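Three days in Casside (and why I'd go back tomorrow)

So I finally made it to Casside! My friend Giang Lâm had been pestering me for years, and when a cheap fare popped up for April I caved. The bus from Drorngate takes 6 hours if the pass is clear, and you want the left side for the lake views. Bring snacks, the one rest stop sells gum and motor oil.

I stayed up in the old quarter, a 15-minute climb from the harbor with a suitcase that had one bad wheel. Worth it though, the mornings up there are so quiet.

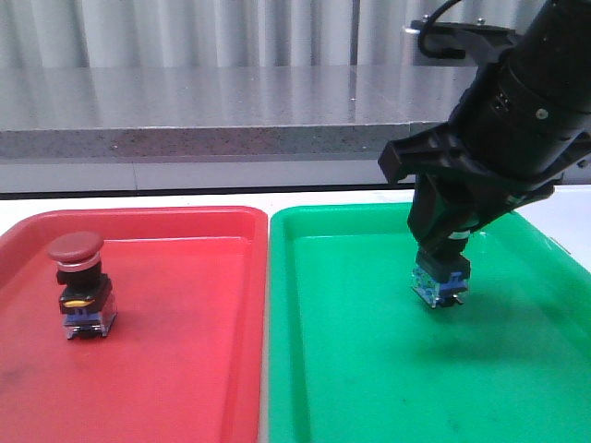 First full day I walked the sea wall out to the Escobedo lighthouse. It's free, it's windy, and the path gets narrow past the second gate, so leave the big hat at home. I had fried sardines at the little place by the boat ramp and went back the next two days (no regrets).

The hike everyone talks about is Mount Zinano, all 3,557 feet of it. I started at 6 in the morning and still got cooked on the last stretch, which has no shade at all.

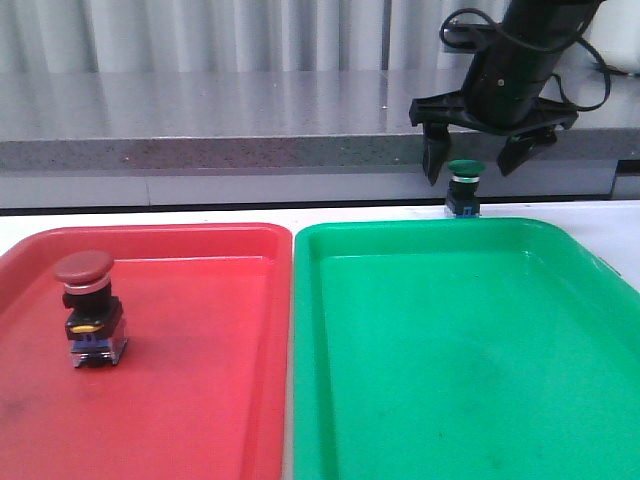

Coming down, take the east trail. It's longer by 30 minutes but your knees will thank you, and it drops you right behind the bakery. Get the fig one. They close at noon, so don't dawdle at the top like I did the first time!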